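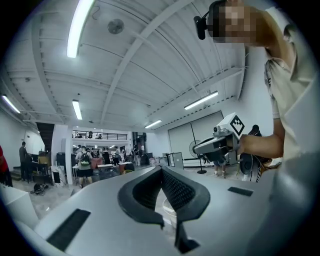 ## Keeping a big open shop bearable in July?

**ospina_c**
We moved into a new unit in spring and it's one of those tall open rooms - metal trusses, white ceiling, mezzanine with a railing along the back, stairs up on the left. Looks great, cooks you by 2 pm. We have a ceiling fan and one pedestal fan over by the big white panel on the back wall. I keep dragging the pedestal fan from spot to spot and I swear it does nothing. Do I buy more fans or move the ones I've got?

**trusswatcher**
Move them first. Your heat is sitting up on that mezzanine. Put the pedestal fan at the top of the stairs and point it at whatever opening you have up there.

**Davina C**
I'd leave it downstairs, sorry! Air on your skin is what you feel. We did the upstairs thing for a whole summer and the only one who got cooler was the filing cabinet.

**trusswatcher**
Did you have a vent up there though? Without one, sure, you're just stirring soup.

**Davina C**
...no vent. OK, fair. I still say keep it near the people.

**ospina_c**
No vent either, just two windows that I think are painted shut. Landlord is "looking into it."

**elspeth_r**
Which way is the ceiling fan turning? Ours was on the winter setting for four months before my boss noticed. There's a tiny switch on the motor housing, you'll want the tall ladder.

Also the lights! If those are old fluorescent tubes, swap them for LED when they die. Ours was a 20 minute job per fixture and the ballasts stopped buzzing too (bliss).

**trusswatcher**
LED won't touch the heat in a room that size. Nice for the buzzing, I'll give you that.

**ospina_c**
Going up the ladder tomorrow morning before it gets gross. If the windows open I'll try the fan upstairs for a week, then downstairs for a week, and post back.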